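Nermin Tatlı
sorting out the small stuff, a thread

1/ Okay so I've been on a tidying kick since April and I have finally reached the level where I care about what goes in the bin BEFORE it goes in the drawer. Big gray open bin, divider across it, everything from the bathroom shelf and the junk basket gets tipped in the front part first.
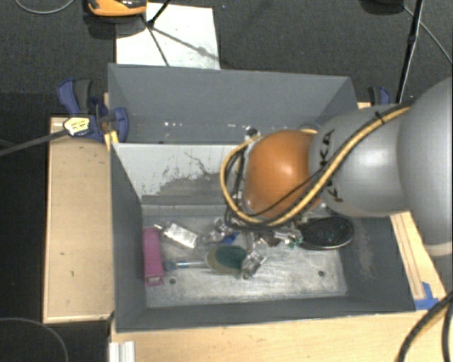
2/ The pink box at the far left got to stay lengthwise against the wall. Long flat boxes go along the sides, always. I used to stand them up on end and they'd go over like dominoes every time I reached for something (my sister can confirm, she has heard the swearing).

3/ Brushes! I love that pale blue see-through handle so much. My rule now is handles all pointing the same way, so you grab the handle end and never the head. Took me years to get there, and I own far too many brushes for that to be okay.

4/ Shiny packets are my nemesis. They slide under everything. I've started keeping them upright in an old Detden tin, like index cards, and I can flip through them in two seconds before I head out the door.

5/ And the crumpled clear plastic, ugh. It's so easy to lose track of because you look straight through it. I do a plastic pass at the very end with a bag in one hand, and anything I haven't touched in months goes.

6/ Someone asked about dividers. You want one that goes all the way across, wall to wall, or the little things sneak around the end. I tried the Stultska ones that clip on and they popped off every time I pulled the drawer open too fast. Anything stiff is better. Cardboard worked for me for a whole winter!

7/ Also leave yourself floor space. I know it feels wasteful!! But if you can see the bottom you can see what you have, and I've stopped buying doubles of toothpaste (I had 8. EIGHT.)

8/ Back part is for "not sure yet." I let myself keep things there until the end of the month and then I have to pick. Last month it was mostly hair ties and one very fancy soap from Þrastardóttir that I was saving for guests. I used the soap. It was great.

9/ Medicine shelf is next and I'm a little scared of it. If you have a good system for half-used tubes please tell me, mine are all rolled up and grumpy looking.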